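Stop counting demos

Started writing this on the tram, finishing it at the kitchen table, so forgive the state of it.

My argument, short version: most small teams teaching robots by demonstration are collecting too much and looking at too little. A thousand demos is a number for a slide. I'd take 100 that somebody sat and watched.

Background. I spent the winter at Inmont, small outfit, mostly household stuff. Put the thing in the tub, take the thing out of the tub, hang it up. We had two ways of showing a robot what to do. Remote control, where you sit with a pair of handles and drive the arms. And the hand-held gripper, where you just hold the fingers yourself and do the job, no robot in the room.

I did both. Remote first, because everyone does. It's slow. You lose your sense of touch entirely and start doing this odd cautious hover above everything, like you're defusing it. And the robot learns the hover! Of course it does. It learns whatever you hand it. We had 17 clips from one Sunday where I paused above the tub every single time to check my depth, and the policy trained on them paused too. Every time. Very faithful student.

Hand-held is faster and feels more like yourself. You get the weight, the little slip when a grip isn't right. But it's got its own trap – you move like a person. Your wrist does things that no arm bolted to a bench is going to do. You reach round corners. You correct so quick you don't know you've corrected. Then it goes to the robot and half of it is out of reach.

So neither one is the answer and I'm tired of the argument about which is. Both sides have a favourite chart.

What matters is who is doing the showing and whether they've been told what a good one looks like. Manolis Stamatopoulos, who I shared a bench with, was the slowest collector in the place. Bottom of the tally every week. When we finally trained on each person's demos seperately, his did best by a mile. He'd decided on one approach to the tub and stuck to it. Same side, same height, close, lift, done. The rest of us were improvising. I was, anyway.

Management's response was to ask for 600 more from everyone. Sigh.

The counting does real harm. Pay attention to a number and people feed the number. They leave the tub in the same spot since moving it takes time. They keep the bad ones, the fumbles, the one where you sneezed. Nobody deletes a demo when there's a target on the wall. Kourkoulas, the shop we got our scripts from, at least had a rule that you threw out your first few after lunch. Bit superstitious but I came round to it.

And the objects. People outside think it's hard because of the robot. A lot of the time it's hard because of the tub. See-through plastic on a shiny tabletop is a rotten combination, the wood grain comes up through the wall of it and the light smears over the table beside it. A person doesn't care, you feel for the rim. A camera sitting right behind the fingers has to make do with this:

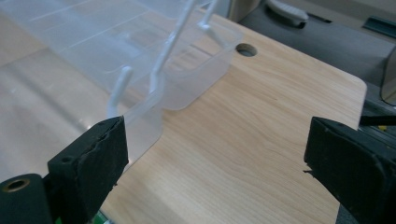
What I'd do instead

Cut the target to 100 a week per person. Spend the saved hours watching them back, together, in one room, with someone allowed to say "no, bin it".

Write down the approach before you start. Which side, how high, when to close. One page. Change it when it's wrong and start the pile again – painful, but less painful than mixing two styles and wondering why the arm dithers in the middle.

Move things. Table, tub, blinds, lamp. Not every demo but often, and on purpose.

Let the same people do the showing and the fixing. At Tustik (where I am now, so yes I'm biased) whoever recorded the task has to stand next to the arm when it tries it. You learn an awful lot about your own habits that way. My hover came back to haunt me there in August, different arm, same pause.

And pay the collectors properly. It's skilled work and it gets treated like data entry. If a robot is going to copy someone's hands for years I'd want those hands rested and in a decent mood.

I know the counter argument, that with enough data it all washes out. Maybe, if you're enormous. If you're six people and a borrowed van it doesn't wash out, it just piles up on a drive. Sirkenex had 1000 hours at one point and couldn't tell me what was on them.

My stop's long gone and the tea is cold. Comments open till I get sick of them.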